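Speaker notes - "A Place for Everything, More or Less"
Wednesday, 16 minutes plus questions. Water on the left.

Open with the drawer. Everyone has the drawer. Ask who has found a battery in theirs and didn't know if it was dead. Wait for the laugh. If there's no laugh, go straight on to bins.

Bins, then. My position after 13 years of sorting other people's small parts at Jernbridge is that a bin is a decision you've put off. You throw things in, you feel tidy, you go to lunch.

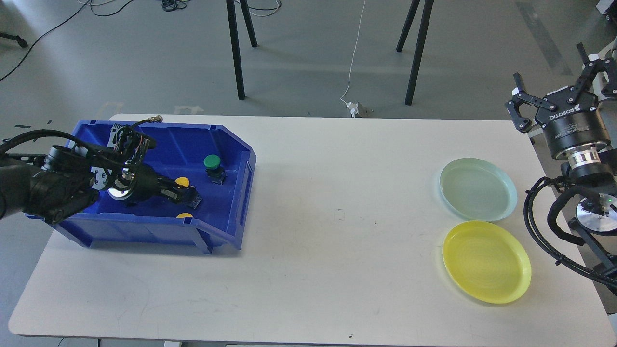
Then you come back from lunch and need one green thing, and you're fishing. At the Polon workshop we had a bin labeled MISC and a second one labeled MISC 2. I labeled the second one. Move on before anyone asks.

Slow down here. The case for plates: they're shallow, they're cheap, and nothing can hide under anything for long. Jae-hoon Na hates this part and will be in the second row. He thinks plates belong in kitchens. Let him say so, then ask to see his desk. 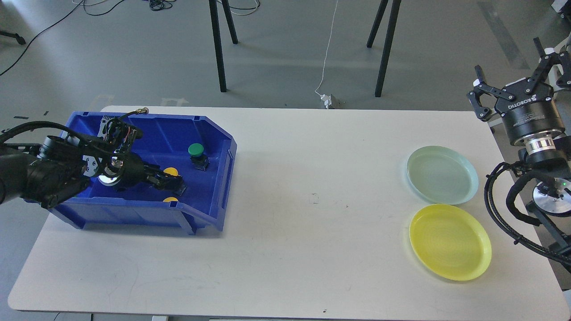 Blue bin, two plates, nothing on the plates yet.

Color next (2 minutes, no more). Van der Merwe wanted a chart with 107 categories, laminated. I still have it. It makes a decent tray. People will follow a color rule if they can get it without reading, and will ignore anything that comes with a key.

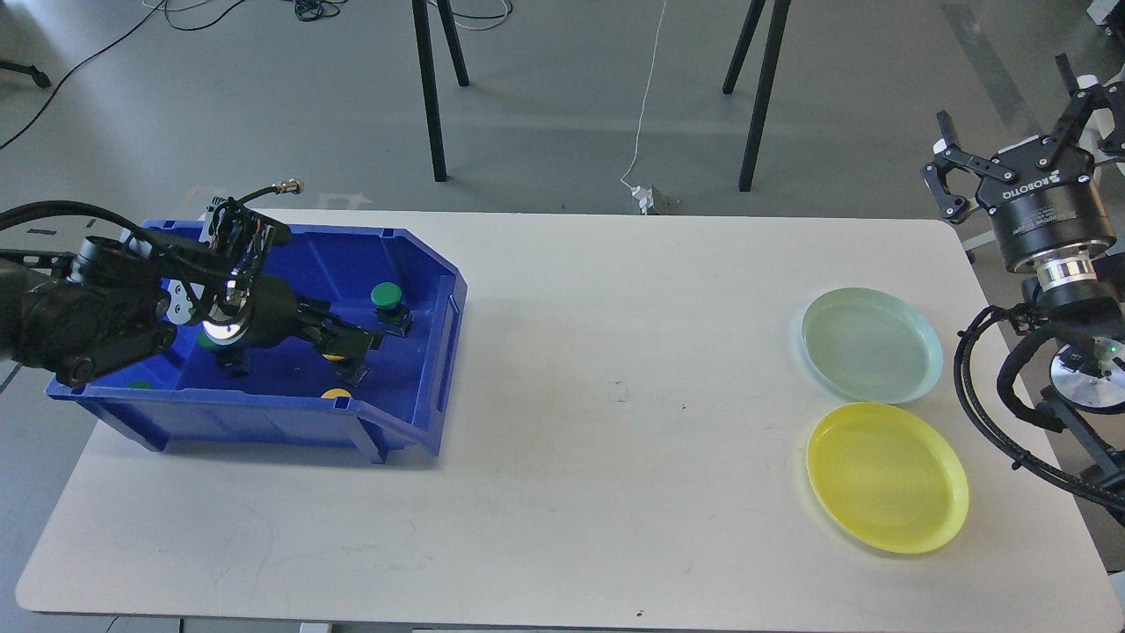

Sorting rules should be short enough to shout across a room. Ours at Hirkurura was "like with like," and it held up until somebody brought in orange. With green and yellow caps mixed in the bin and a green plate and a yellow plate beside it, you can skip the training session. Pause - someone will ask about pale green versus dark green. Say green is green and take the next question.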